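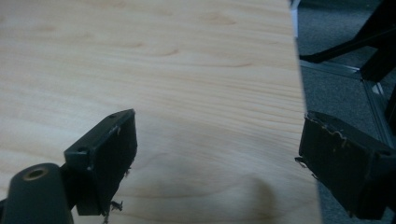
Pale timber at the Gultis open day, with the grain curving gently near the middle and a little knot streak for company.

Feb 22, 2022
By a visiting woodworker

I have wanted to get inside the Gultis workshop for years, ever since a neighbour showed me a bread board she'd bought from them at a market, and I finally made it to their summer open day. It's a forty minute drive from our place, the last bit on gravel, and I'd have happily driven three times as far!

The workshop is in an old wool store, so the first thing you notice is the height of the ceiling and the second is the smell. Sawdust and linseed, mostly, with something sweeter underneath that I was told was camphor laurel. We were given a cuppa and a pair of earmuffs each (mine were a kid's pair, I think, but they did the job) and then let loose in groups.

We began at the timber racks, and I could have stayed there all morning. Gultis buys a fair bit of its stock from Nyarko, a small mill up the valley, and each stack has the month it was cut chalked on the end. The boards we were shown first had come in last November. Our guide pulled out light ones, dark ones, a few with great swooping figure that had everyone reaching for their phones, and then talked for ages about the plain ones. She loves the plain ones. She got us to crouch down and look along the surface towards the light to see how the lines drift and bend, and once you've done it you can't stop doing it. I did it to my own kitchen table when I got home.

The blond board at the top of this page was my favourite of the lot. The lines are so fine and close together, and then they go into a gentle curve near the middle, with faint darker ovals scattered about. A bloke in our group said he'd have put that knot streak on the underside. I'd have it face up where I could see it every morning at breakfast. We agreed to disagree.

After the racks we moved through to the machine room, where they were running the big thicknesser for us. It was the loud part of the tour and the kids adored it. A rough grey plank went in one end and came out the other looking like something you'd want to stroke, and there was a proper gasp when it did. They took off 2 millimetres on the first pass and then much less each time after that. The shavings all go to a chook farm down the road.

Next came glue-up, which I'd expected to be dull. It was brilliant! They had a tabletop laid out dry on the trestles and let us shuffle the boards about to find an order we liked. I'd always thought you just butted them together and hoped. You can spend an hour swapping and flipping, trying to get the lines in one board to carry on into the next, and even then someone will walk past and say the third one's upside down. The top is part of an order for Turkon, the café people, who are fitting out a new place near the river. I'll be going along for a coffee when it opens and I'll be insufferable about it.

Finishing is in a separate room with the door kept shut for the dust. They use an oil blend called Hinda that they mix themselves, and we each got an offcut, a rag and a dab of the stuff to have a go with. The colour change is astonishing, even on pale wood - the whole surface warms up as you rub. I put far too much on mine and had to wipe most of it back off. It's on the windowsill now and still a bit tacky.

Roughly 200 people came through over the day, according to the woman on the gate, and it did get squeezy around lunch. The sausage sizzle queue went out past the car park. If they run it again I'd get there early, wear closed shoes (they do check) and bring cash for the offcut bins, as the card machine kept dropping out. I came away with a bundle of short lengths, two pale and one a lovely dark reddish colour that nobody could name for certain, all for less than the price of lunch.

My only grumble is that the wood turning demo was on at the same time as the glue-up, so I only caught the tail end of it. There was a half-finished bowl on the lathe and a ring of very happy faces, so I gather it was a good one. I've put my name down for the weekend course, and in the meantime the short lengths are going to be a spice rack, once I've cleared enough of the garage to reach the vice.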